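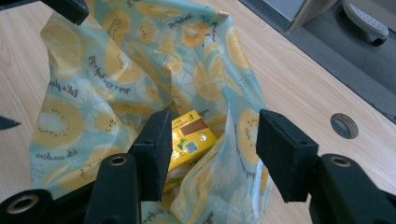 Search the help pages Go
Home Games Guides Glitches Ask Log in

Inventory overflow in Skallex: why does my second save crash?

Posted by Flulano, Sun 3 December

I've been playing with the item duplication glitch in Skallex all week and I love it! You open the bag menu on the same step that a shop door triggers, and the game writes the shop's stock count over your own. On my first save this gave me 84 healing herbs in slot 3, and I could sell them forever. On my second save I do the same inputs and the screen goes black as soon as the menu closes. Same version, same shop (the one by the Fairweather docks), same bag order. What am I missing?

fairweather_runs

Oh, this is a fun one! The write doesn't go to a fixed place. It goes to wherever the bag list starts plus an offset, and the offset is your money divided by the price of whatever the cursor was on. So if your second save has a lot more cash, the write sails right past the item slots and lands in the map pointers, and then the game tries to load a room that doesn't exist. Check your wallet first. I stay under roughly 3000 coins and put the cursor on the cheapest thing in the bag.

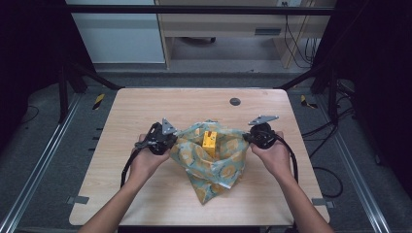

Then walk up to the door, open the menu on the last step, and close it with B (A runs the use-item routine and that will crash too). If you get a flicker and no music, you're one slot off, so move the cursor up and try again from your save. Once it works, swap slots 2 and 3 before you sell anything. You can do so much from there, I've even skipped the whole Darel tower with it!

skipfan

do you have the bike? mine crashed every time until i got off the bike

Flulano

It was the money! I had way too much, spent it all on rope and it worked on the next try. I wasn't on the bike but thanks, I'll remember that. Going to try the tower skip tonight!!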